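How to Keep Soft Herbs Fresh (and Freeze What You Can't Use)

Posted 23 September 2025 in Kitchen Basics

I grow parsley, coriander, dill and far too much basil on my plot at Doltville, and from May onwards the kitchen smells wonderful. The trouble is keeping it all going after it's picked! This is the method I use every week, and it works just as well for a supermarket bunch.

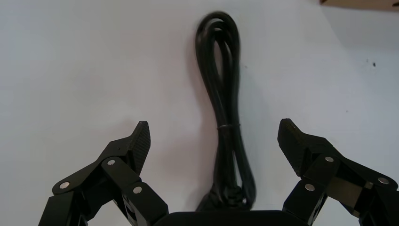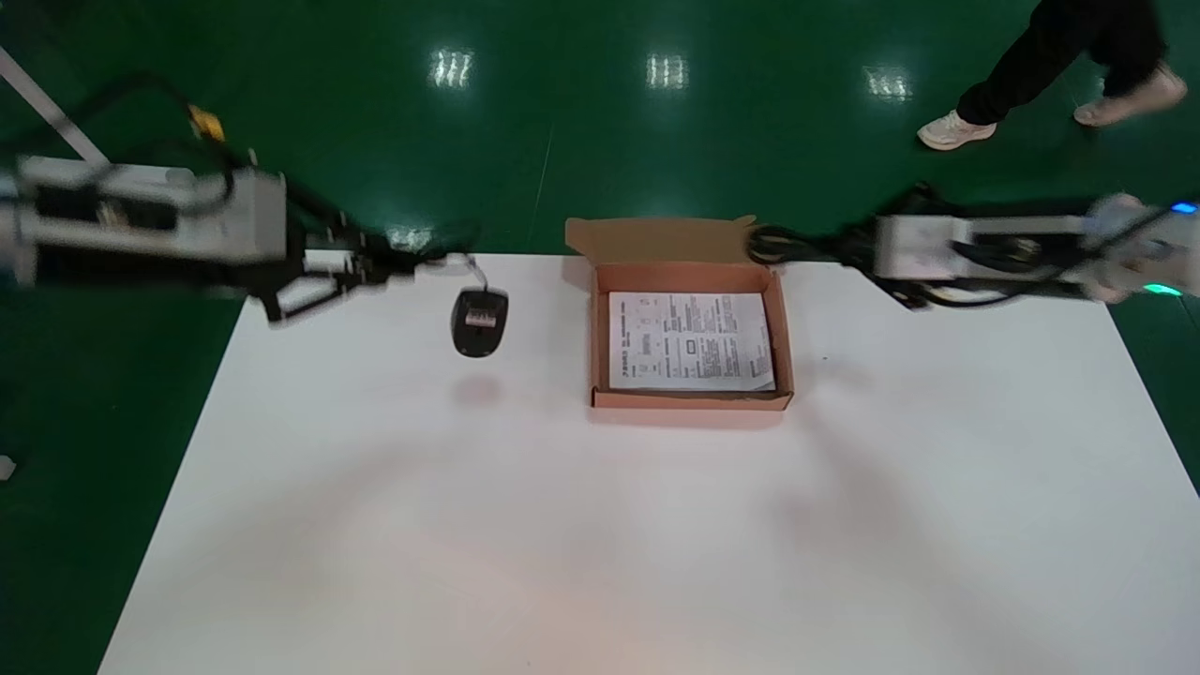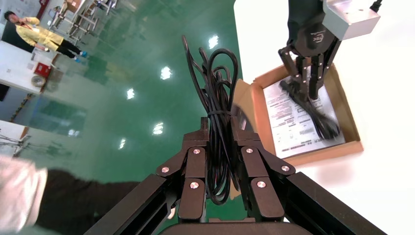
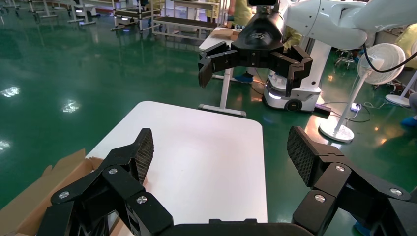

You'll need a clean jar, a tea towel, a sharp knife and an ice cube tray. Mine is an old Nimton tray with a lid, but any will do.

Step 1. Sort and wash
Take off the rubber band straight away and pull out anything yellow or slimy. Swish the herbs in a big bowl of cold water, lift them out and let the grit stay behind. Change the water and do it again if they came from the garden. Leave basil unwashed until you want to eat it.

Step 2. Dry them properly
Roll the herbs loosely in the tea towel and leave them for 20 minutes. I used to skip this and wonder why my coriander went to mush – a dry leaf lasts so much longer.

Step 3. Stand them in water
Trim the ends of the stalks and put the bunch in a jar with 2 cm of water. Parsley, coriander and dill go in the fridge with a bag draped over the top. Basil stays out on the worktop, away from strong sun, as the fridge turns it black. Change the water every other day.

Step 4. Freeze the rest
Chop what's left, fill each hole of the tray two-thirds full and top up with olive oil. Freeze it the same day, then tip the cubes into a labelled bag and put them back in the freezer. Do label them, please. Frozen dill and frozen parsley look exactly alike, and I have made a very odd pasta sauce that way.

Using the cubes
Drop them frozen into soups, stews or a hot pan of mushrooms. They're lovely with new potatoes too – one cube, a squeeze of lemon, plenty of black pepper. They won't do for salads, so save your fresh leaves for those.

Rosemary and thyme want different treatment: wrap them in slightly damp kitchen paper and keep them in a box in the fridge.

Next time: mint, and how to stop it taking over the bed.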